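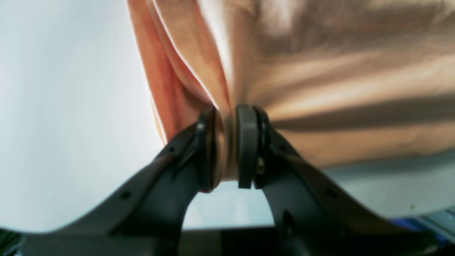
Chapter 4
Rules of Origin in Preferential Trade

4.1 The problem of eligibility

A preferential trade agreement lowers or removes customs duties between its members. Goods from outside countries continue to pay the ordinary rate. The customs authority therefore needs a test for deciding which goods belong to which group, and that test is supplied by the rules of origin.

For goods produced entirely in one country, the test is simple. Wheat harvested in Wolde from seed sown in Wolde originates in Wolde. Agreements call such goods "wholly obtained" and usually list them by type: crops, live animals born and raised in the territory, minerals, and fish taken in territorial waters.

Most manufactured goods contain inputs from several countries. A shirt may be sewn in one country from fabric woven in a second and yarn spun in a third. To settle its origin, an agreement must state how much processing is enough. Three methods are in common use.

Change in tariff classification. The finished good must fall under a different heading of the tariff schedule from its imported inputs.

Value content. A stated share of the price of the good must come from within the member countries.

Specific process. A named operation, such as weaving or chemical purification, must be carried out in a member country.

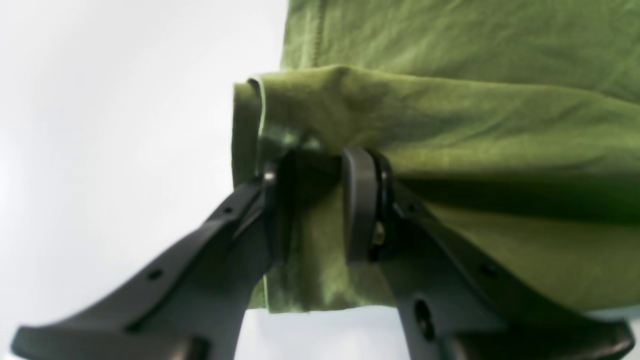
The methods can give different results for the same good. Suppose Vendale and Skilard have an agreement with a value content threshold of 50 percent. A Vendale firm exports a consignment priced at 3000 crowns, containing imported inputs worth 1775 crowns. Regional content is 1225 crowns, or roughly 41 percent of the price, and the consignment fails. Under a classification rule it might well have passed, provided the inputs entered under other headings.

4.2 Cost of compliance

Proof of origin requires records, and records cost money. Soriano treats this cost as a fixed charge per consignment, which falls most heavily on small exporters. If the duty saved on a shipment is less than the cost of the certificate, the exporter will pay the ordinary rate and leave the preference unused. Albers objects that much of the cost is incurred once, when the firm sets up its accounts, and declines with each later shipment. The two views lead to different forecasts of how far a new agreement will be used in its first years.

Section 4.3 sets out cumulation, under which inputs from one member count as originating in another. Section 4.4 applies the methods to the accession of Flinum, whose exporters had previously traded with both partners at the ordinary rate.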